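Fleece and Plush Care: Frequently Asked Questions
Ulmont Textile Care Desk
Last revised September 18, 2011

Print this page | E-mail this page

Which items does this FAQ cover?
Polyester fleece, short-pile plush, long-pile plush and faux fur sold as throws, robes, cushion covers and bedspreads. Wool blankets, sheepskin and electric blankets are covered on separate pages.

What is the difference between fleece and plush?
Fleece is a knit whose surface has been brushed to raise the fibers. Plush has a distinct pile standing up from a backing. The two wash in much the same way but dry differently. Plush holds more water at the base of the pile, and the backing can still be damp when the tips feel dry.

What water temperature should I use?
Cold or warm. Hot water does not clean polyester pile noticeably better and it relaxes the crimp in the fiber. If the care label gives a lower limit than this page, follow the label.

How much detergent?
Half the dose printed on the bottle for a normal load. Liquid only. Powder can lodge in long pile and dry there as white grit. If this has already happened, run a second cycle with no detergent.

Can I use fabric softener?
No. Softener coats the fibers and makes them clump. A quarter cup of white vinegar in the rinse compartment is acceptable. Do not combine vinegar with chlorine bleach.

Which cycle and spin speed?
Gentle cycle, low spin. Wash the item alone or with other pile fabrics of a similar color. Terry towels shed lint that is hard to remove from plush. Close all zippers.

Can it go in the dryer?
Fleece, yes, on low. Long-pile plush, on air only, and take it out every 10 minutes to shake it. Matted or melted tips are nearly always dryer damage and cannot be reversed. Brushing will separate matted fibers but will not restore melted ones, which feel hard and slightly sharp.

How do I brush the pile?
Wait until the item is fully dry. Use a wide-tooth pet slicker or a soft hairbrush, and brush with the direction of the pile first, then against it, then with it again. Support the backing with your free hand. Short strokes.

My new throw sheds. Is it defective?
Usually not. Cut pile leaves loose fiber behind from manufacturing — most of it comes out in the first two washes. Shedding that continues after the fourth wash, or bald patches at any time, should be reported to the seller.

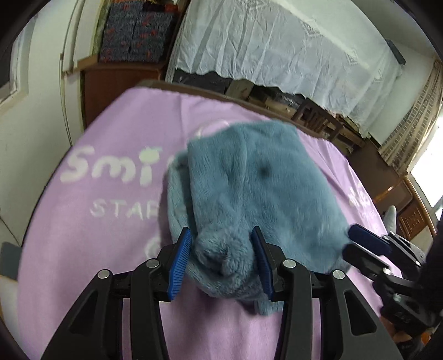

Cillian Dunne: The shedding answer matches what I got with a Skumow bedspread, but the lint filter on my washer clogged during the first wash and the machine stopped mid-cycle. It would help to say that the filter should be cleared before the second wash as well as after.

Noted, and the advice applies to any front-loading machine with an accessible filter. Check the manual for drain instructions before opening it.

Why does my plush give static shocks?
Dry indoor air, most often in January in heated rooms. Raise the humidity or mist the item lightly with plain water. Dryer sheets leave the same coating as liquid softener.

How should I store it?
Clean, dry and loosely folded, in a cotton bag. Vacuum bags flatten long pile, and creases left for a full season may need steam to lift. Hold the steamer 14 inches away and do not touch the pile until it has cooled.

Comments (10) | Shares (14)

Related items
Washing Wool Blankets at Home
Removing Candle Wax From Bedding
Reading Care Label Symbols
Lint Filters: Location and Cleaning
Down and Feather Comforters FAQ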